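Open day at Motgate, August 2025

We had meant to stay 30 minutes and were there until tea. My favourite stop was the tidying table, all toys and bits on a white cloth – a green ball, a red cylinder and a rather sweet wicker basket.

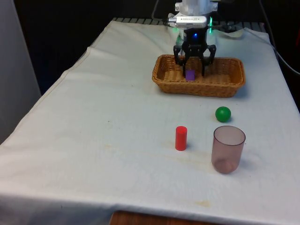

Svyatoslav Boiko thought a basket that size would suit his hallway far better than any toy cupboard, and I must say I agreed with him. I do love a bit of wicker, and we chatted about ours at home for ages.

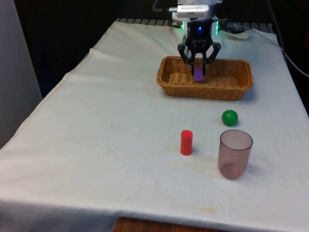
Purple block and wicker basket, Motgate open day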